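Newsletter > Office Notes > Supplies

Last updated: 8 February 2024

Pens. Again.

Quick one from Lowri Parri, in a rush. The Conex order got split, so no new pens till next week. Please check bags, coat pockets, desk drawers. Anything that still writes goes back in the shared bins, anything dried up goes in the trash. Dont put the dead ones back!! Pencils welcome too, sharpened if you can.

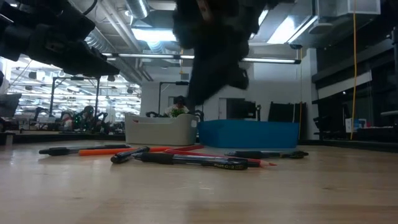 Eimear Costello wants 4 good black ones for the sign-in desk by Friday, gel if posible. Leave them with Malachy.

Print this page | E-mail this page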